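Progress report on the two-arm handling cell, Wolloddale site
Reporting period: second half of the equipment grant
Prepared for the Hilberg equipment fund

1. Where we are

The cell is in use. Both arms are mounted on the one work surface, both grippers are fitted, and we have moved from setup work to daily pick-and-place sessions with light objects such as balls, fruit and a basket. The grant agreement asked for a working two-arm station before any request for the second phase, and we consider that part done.

We have spent 90 percent of the phase one money. The remaining 10 percent is held back for spare gripper fingers and a second set of cables, both on order from Cukard. Delivery was quoted at six weeks. If the price changes before the order ships we will cover the difference from the department's own budget and will not ask the fund for it.

The item that cost more than planned was mounting hardware. Our original budget assumed that the arms could be clamped to an existing bench. The supplier advised against it, and we paid for base plates and framing instead. The extra cost was taken from the line for a second workstation, with the written agreement of the fund's office in the spring.

The item that cost less was the work surface. We had priced a printed calibration mat and then decided on brown covering with blue tape, laid out as a grid. It can be redone in a morning when the layout changes, and so far the operators prefer it. We have taken the mat out of the phase two request. 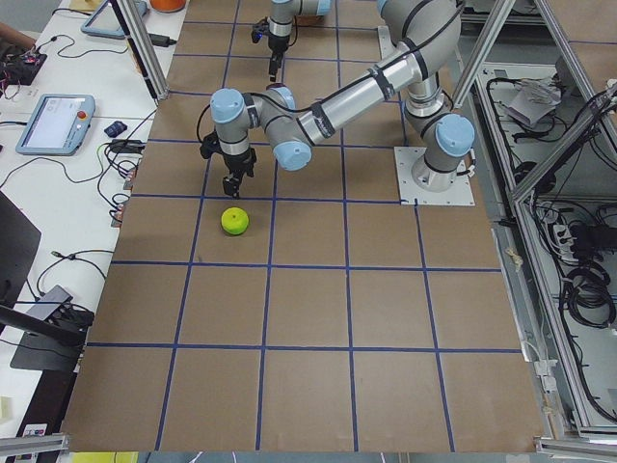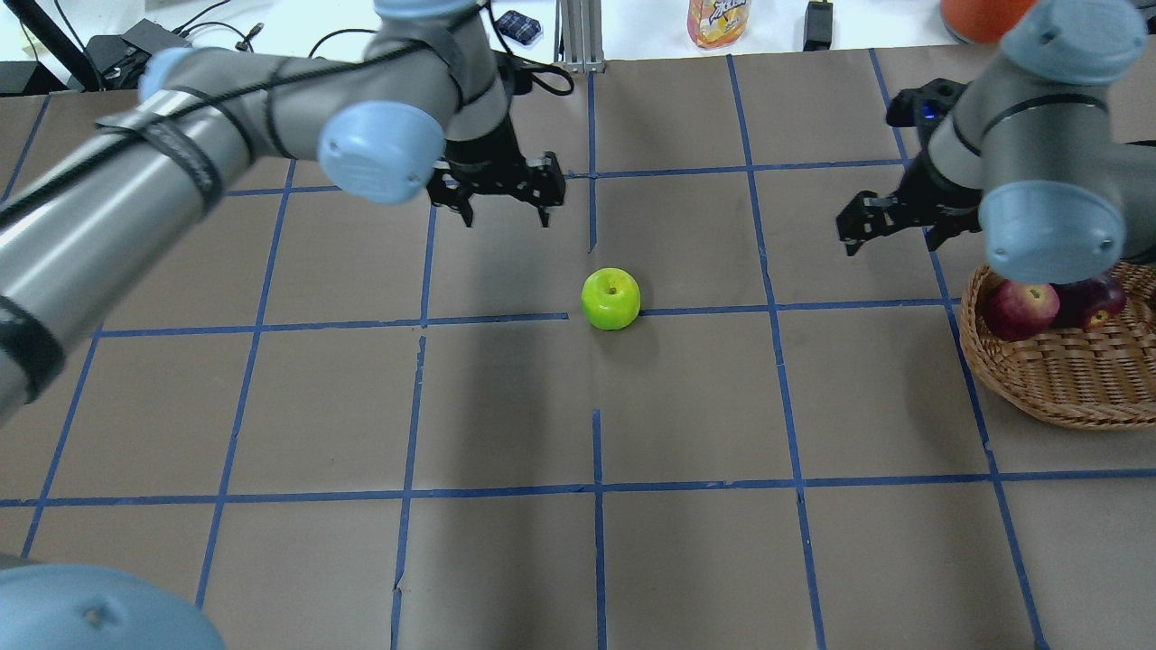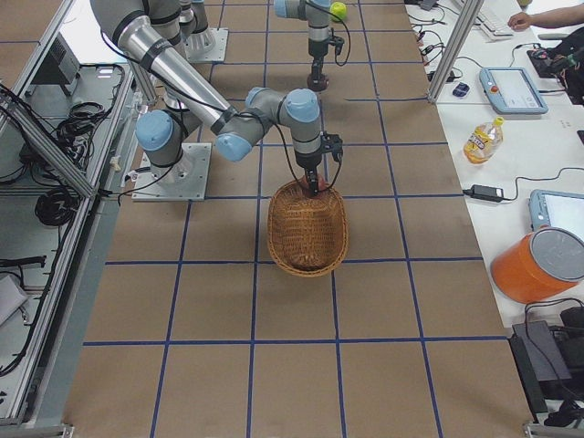
The two-arm cell at Wolloddale, with both arms over the taped grid.

Report by Kavinda Saha, equipment planning
2019-11-09

2. What the sessions have told us about purchasing

The first plan listed two more grippers of a different type. We no longer think they are needed this year. The two-finger grippers are the right width for a ball or an apple, and they can take a basket by the rim. A softer gripper may still be wanted for thin packaging, but that work is not scheduled until the Akanda project starts, and the cost should sit in that budget.

Cable handling needs money. The arms came with straps and the runs along the links are acceptable, but the desk and the frame next to the cell are crowded. We are asking for cable trays, a fixed power rail and a proper shelf for the teach pendants. These are small purchases and we would like to make them before the end of the year.

Desk space is the other shortage. Pendants, mouse, keyboard and power supplies share the same table as whatever else people are working with. A separate operator desk was cut from the first budget to save money. We would now put it back in.

3. Use of the cell

We log every booked session. Of 99 sessions booked in this period, almost 90 went ahead. The lost ones were split between a late software license and a fault in one wrist cable, which was replaced under warranty. Neither arm has needed a service visit.

Training took longer than we allowed for. We had set aside two days per operator and found that four was closer to the real need, mostly for work where both arms share the same part of the grid. The extra days were staff time and are not charged to the grant, but other groups planning a similar purchase should budget for them.

4. Request for phase two

We ask the fund to release phase two on the original schedule, with these changes:

Remove: calibration mat, two alternative grippers.
Add: operator desk, cable trays, power rail, pendant shelf.
Keep: service contract for both arms, spare gripper fingers, one replacement wrist cable per arm.

With the changes the total is 20 percent below the figure in the approved plan. We would like to keep half of that difference as a reserve until the service contract is signed - the supplier has sent two versions with different terms for travel costs, and we do not yet know which one applies to our site. The other half can be returned or moved to another project, as the fund prefers.

5. Open points

The service contract has to be settled before the warranty on the first arm ends. Our purchasing office has the papers.

The insurance value of the cell is still listed at the old estimate, without the framing. We will send the corrected sheet with the November accounts.

We need a decision on the desk and shelving by the end of November if the orders are to be charged to this budget year. The quotes are attached as Annex B.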